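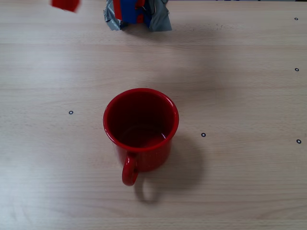

I'd been meaning to get out to the Banow open house for ages, and this July I finally did it! It's the enamelware works on the far side of Nestano, past the rail yard, and once a year they let the public wander through (in small groups, with closed-toe shoes, please, they really do check). I took the Wednesday afternoon slot and got there way too early, so I sat on a wall and ate a peach until they opened the gate.

First stop was the pressing shop, and wow, it's loud. Flat steel goes in, a cup shape comes out, and somebody slings it into a wire bin with all the others. Bare steel cups are kind of ugly, to be fair – dull and a bit greasy, with a seam down the side where the handle gets welded on. Our guide said 1,558 pieces went through that room the day before. Then they get washed, and dipped in a gray ground coat that looks like pancake batter, and hung up on pins.

The furnaces were my favorite. You stand behind a yellow line and the heat still gets you right in the eyebrows. The color goes on after the ground coat, and it starts out chalky and pale, so the reds go in looking like brick dust and come out glowing orange. They only turn properly red as they cool. I watched three racks come out and would happily have stayed for ten more, but the group was moving on and I was holding everybody up.

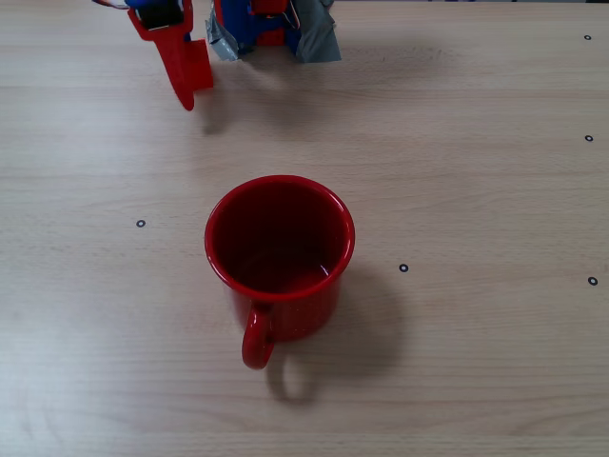 I have a real weakness for a plain red mug, I should say. No pattern, no motto, no contrasting rim, just red all the way down, inside and out. The inside always looks so much darker than the outside, almost maroon, and then there's that lighter patch at the bottom where the base is. I like a thick round handle too, one you can get your fingers through with gloves on. My grandmother's camping mugs had skinny little wire handles and I burned my knuckles on them every single summer.

Okay, practical stuff, in case you're thinking of going next year:

- Tickets are 8 dollars at the gate, cash or card, and that includes a coffee in the canteen. The coffee is fine. The poppy seed roll is better than fine, get two.
- Parking is in the Figueroa lot across the road. It says it holds 300 cars and I believe every one of them was there by three o'clock, so come early or take the bus.
- The color room is the one to linger in. They let you handle mugs there, and it's so much quieter than the rest of the place. Look at a red one from straight overhead, with the light coming in from one side, and you get the bright ring of the rim and then that deep dark well in the middle.

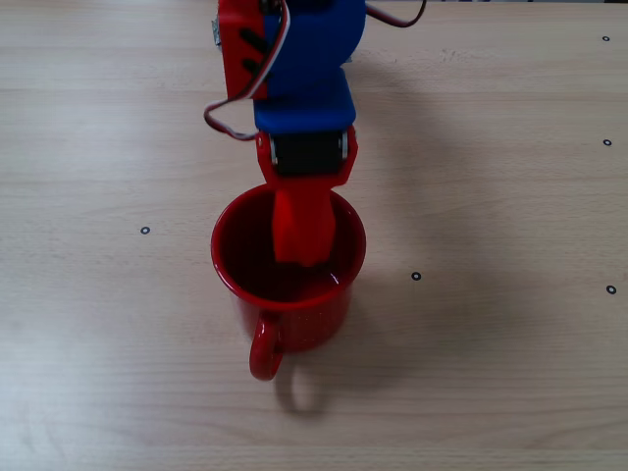 - The seconds shop is at the very end, past the restrooms, and it takes a while to get through. Bring a bag, they'd run out.

The seconds shop! I could write a whole page on the seconds shop. Shelves up to the ceiling, everything with some tiny flaw or other: a pinhole, a drip, a handle sitting a hair off straight. Half the time I couldn't find what was wrong at all. There was a big white soup pot numbered 1,787 in grease pencil that I picked up and put back four times. It wouldn't have fit in my cupboard. (I'm still thinking about it.)
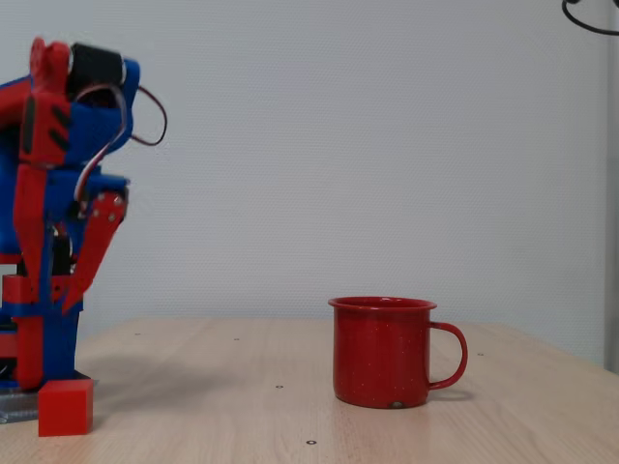
I'm a firm believer that a red mug looks best with hardly anything around it, on a light wood table against a pale wall. So that's the plan for my kitchen, once I get rid of the tile-print wallpaper. I ended up with two red mugs, one blue colander, and a butter dish in a shade they call Irkska green, which my sister says is hospital green. She's wrong.

The bus back to town runs every half hour until six, from the stop by the loading dock and not from the main gate. I found that out with a colander under my arm, running.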